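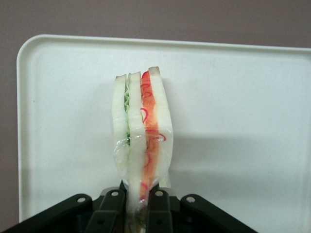

The wrist camera's view, sandwich in the fingers over the white tray.

May 30, 2023

Well, what a day. I had promised myself an early finish and a walk by the river, and instead I got home at gone eight with cold tea in my flask and a head full of fault codes. The packing cell stopped three times before lunch, each time with the gripper shut tight on a triple-decker and the arm refusing to move on. Grip force fault, it said, and nothing more helpful than that.

Ryota spent ages going through the log with me, bless him, and found that the closing force had gone back to 50 after last night's update. We had it set at 23 all through February, when we did the trials for Vidal, and I was so sure it had been saved! So the fingers were pinching the wrap at the bottom far harder than they ought to, and the controller — quite rightly, I suppose — was stopping itself.

What bothers me more is that Roy reached in to free one before the guard had locked out. He wasn't hurt, thank goodness, but I went rather cold when he told me, and we had a proper talk about it over a biscuit. I've written it up for Bavenitz and asked them to look at the interlock before we run again.

Must remember to ring them first thing, and to take Ryota's umbrella back.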